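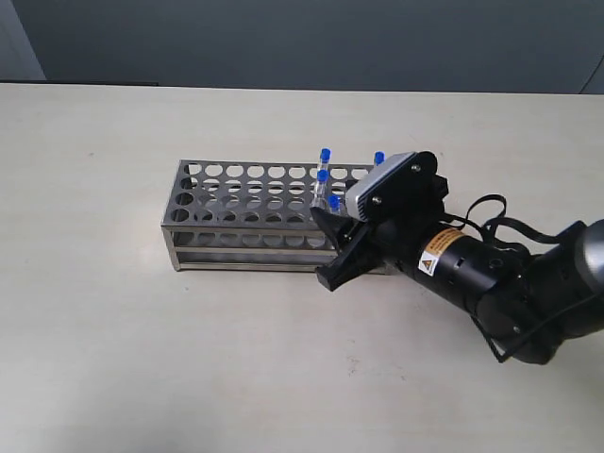

Tip Sheet No. 116

Search tips Enter keyword Go

February
By Hideaki Iwasaki

Short one this month, kitchen's in bits and I'm typing standing up. Mostly stainless, some drains, some tabletops.

STAINLESS, THE EVERYDAY VERSION

Warm water, drop of dish soap, soft cloth. Go with the grain. Rinse, then dry it right away — water spots are most of what people write in to me about.

Baking soda paste for stuck-on stuff. Leave it 30 minutes, wipe, rinse twice. White film left over? Not rinsed enough.

No steel wool. Tiny bits come off it and rust, and then you think the sink is rusting. Nylon pad is fine.

No bleach either. If you splashed some, flood it with water.

White vinegar on a rag for the rainbow marks on pan bottoms. Works on kettles too. Don't let it sit overnight, I did that once with a colander and it never looked the same.

Anything with holes punched in it — racks, colanders, steamer inserts, splatter guards — soak it upside down in the sink first, then a bottle brush through the holes from the back. Lower shelf gets forgotten. Shake hard, stand it on a towel, hair dryer on cool if your in a hurry. A test tube rack makes a decent stand for piping tips and small brushes, by the way, if you ever see one going cheap.

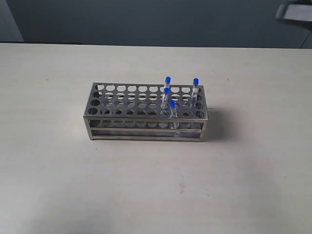 DRAINS

Kettle of hot water (not boiling if you've got plastic pipes) down the kitchen drain at the end of the week. Dish soap first, good long squirt.

Hair catcher in the tub. Empty it every time. Every time!

Slow bathroom sink: pull the stopper before you buy anything. Usually it's all wrapped round the stopper. Gloves.

Don't mix drain cleaners. If one didn't work, flush and call somebody.

WORKSHOP ODDS AND ENDS

Shigeru Kinoshita wrote in about sticky drawers — rub a candle stub along the runners. Old tip, still good. He did the whole Vincombe workbench in one evening.

Screws in jars, sure, but tape one screw to the outside of the lid. Saves picking the jar up.

Dried-out masking tape: ten seconds in the microwave softens the roll. Check for a metal core frist.

Glue bottle tips. Rub of petroleum jelly inside the cap, comes right off next time.

Sandpaper: write the grit on the back in marker BEFORE you tear the sheet. The 40 and the finer stuff look alike in a dim garage once they're worn down.

PALE TABLETOPS

White and cream ones show everything. Gray smudges are mostly hand grease and pot bottoms. Damp microfiber with a bit of soap, then a dry one straight after.

Scuffs — try a clean white eraser before anything else. Then a melamine sponge, very light, test it underneath. Those sponges are a fine abrasive and will leave a dull patch on a glossy top. On a matte top they can do the reverse and leave a shiny one.

Ink: rubbing alcohol on a cotton swab, dab, don't rub. Skip this on anything varnished.

Felt pads under metal things with legs or feet.

Look across it sideways with a lamp on low. You'll see what you missed.
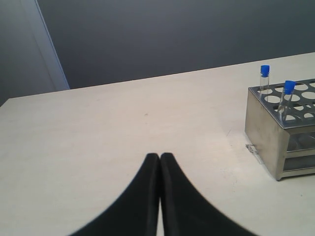
Smudges and faint scuffs on a cream top.

Readers wanted the furniture wax recipe again, that's back in No. 98. Next sheet is windows and screens, send yours in before I start on it.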